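Gruteck Lane Assist Retrofit -- Owner's Set-up Guide
Section 3: First drive calibration and driver monitoring

Read all of this before you start the car. Takes one drive, maybe two. Do NOT do it in traffic.

What you need

- Control module already fitted and powered (Section 2)
- Windshield camera mounted, cover film off
- Torque sensor plugged in at the steering column
- Tires at the pressure on the door sticker, all of them
- Full tank or close to it. Normal load, no roof box
- A straight road with clean painted lines on both sides

Note: Presuletti kits shipped before July have the older harness. Gray plug, not black. Same steps, but the status light is amber where this guide says white.

3.1 Wake the module

1. Ignition on, engine off. Wait for two beeps.
2. Hold the SET button until the status light blinks white.
3. On the display go to Setup > Vehicle > Confirm. Check the model matches your car. If it doesn't, stop, go back to Section 2.
4. Let go of the wheel. Hands in your lap. The module reads the zero point of the torque sensor now and if you're leaning on the wheel it will store the wrong one.
5. One long beep = done. Three short = try again from step 2.

Software should be build 319 or later. Older build, update first. Calibration from an old build does not carry over, you would have to redo the whole section.

3.2 Camera height

6. Measure from level ground to the center of the lens. Enter it in millimeters.
7. Measure the width of the car at the front wheels, outside to outside. Enter it. Our test sedan came out at 1,858 mm. Yours will be different so measure it, don't copy ours.
8. Press Save. The display shows both numbers back to you. Read them. A typo here is the number one cause of a car that hugs one side of the lane.

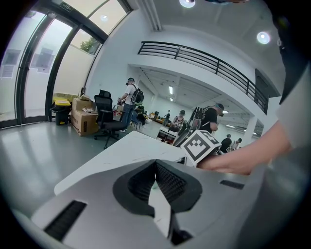 Marker cube on the table.

3.3 Calibration drive

CAUTION: The system does not steer during calibration. You are driving. All of it, all the time.

9. Start the engine. Go to Setup > Drive Cal > Start.
10. Get up to 43 mph and hold it there. A little over is fine, a little under and the counter pauses.
11. Stay in the middle of the lane. No lane changes if you can help it -- a lane change does not ruin the run but it makes it longer.
12. Watch the road, not the percentage. It beeps at 100.
13. Pull over somewhere safe and switch off. Wait for the light to go out before you switch on again, it is writing to memory.

Rain, low sun or fresh snow: come back another day. Same for roads with old lines half scrubbed out next to the new ones. The camera will pick one, and maybe not the one you want.

3.4 Hands-on warning

The module decides you are holding the wheel by feeling small turning forces. It can't see your hands. A light grip on a very straight road can read as no grip, and you'll get a warning anyway. Give the wheel a small nudge.

14. Go to Setup > Alerts > Hands-on.
15. Pick Early or Normal. There is no Off.
16. Set the volume. Test it with the fan on high and the radio on, if you can't hear it turn it up.

What happens if you ignore it: first a picture of a wheel on the display, then the beep, then a louder beep and assist drops out. After 3 dropouts in one trip it locks until the next ignition cycle. This is not a fault, please don't call support about it.

WARNING: Do not hang weights, clips or anything else on the wheel to fool the sensor. Voids the warranty and can get somebody killed. Lane assist is help for an awake driver. It does not see stopped vehicles, it does not brake, it does not know what a red light is.

3.5 If it goes wrong

Code 11 -- camera blocked. Clean the glass inside and out.
Code 14 -- lines not found. Different road.
Code 20 -- torque sensor out of range. Redo 3.1. Still there, check the plug is pushed all the way home, it clicks.
Code 27 -- heigth or width missing. Redo 3.2.
Assist pulls left or right, no code -- tire pressures first, then wheel alignment, then 3.2 again.

After a new windshield, new springs, new tire size or any work on the steering rack you need to repeat the section from step 1. Molefe adapter plate users: also after taking the plate off, even if it went back in the same holes.

Arar display owners, the menu names are a bit different. Setup is called System and Drive Cal is under Tools. Everything else is the same.

Next: Section 4, Speed limits and display options.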